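Home News Research People Events Contact

Flandton group reports gains in simulated kitchen training for robot arms

Last updated: July
2 min read

Researchers at the Flandton Institute of Robotics have reported a training method that helps robot arms handle cookware in kitchens they have not encountered before. The method, named Flernumari, was developed over the past year by a team led by Farzana Gamage and Jae-in Myung at the institute's Kanagaratnam Laboratory.

Flernumari relies on computer-generated kitchens in which cabinets, countertops, sinks and appliances are recombined for every training run. Surface colors and the placement of fixtures are also varied. A single demonstration, recorded by a person guiding the arm, is replayed across many of these layouts, and the replays that complete the task are kept as training material.

The team produced 288 kitchen layouts for the study and limited the work to 4 tasks, all of them involving a sink. In one, the arm must take hold of a pot and move it from the basin to the counter. According to the group, deep sinks proved the most demanding setting, as the walls of the basin and the faucet leave the gripper little room to approach. 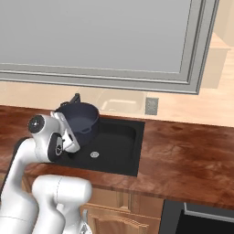

Results and next steps

In tests on 50 layouts held back from training, the arm completed the pot task in 80 percent of attempts. A comparison system trained in one fixed kitchen performed well in that kitchen but lost much of its accuracy when the sink or the counter height changed.

"The arm learns where it can reach and where it cannot," Gamage said. "When a faucet stands close behind the pot, we want it to choose another grasp before it makes contact."

Most of the remaining failures occurred late in the lift, when the side of the pot touched the rim of the sink. Rafsan Nanayakkara, who was responsible for the simulation software, said the contact model for thin-walled objects is being revised. A further set of tests will follow once that work is complete.

The group also plans to transfer the method to a physical arm at its Tarnorville site. Chathurika Hettiarachchi will direct that phase, which is to begin with the pot task before the other tasks are attempted. The institute has not set a date for publishing results from the physical trials.

The simulated layouts and the task definitions will be made available to other research groups on request. Inquiries should be addressed to Rizwan Talukder at the Kanagaratnam Laboratory.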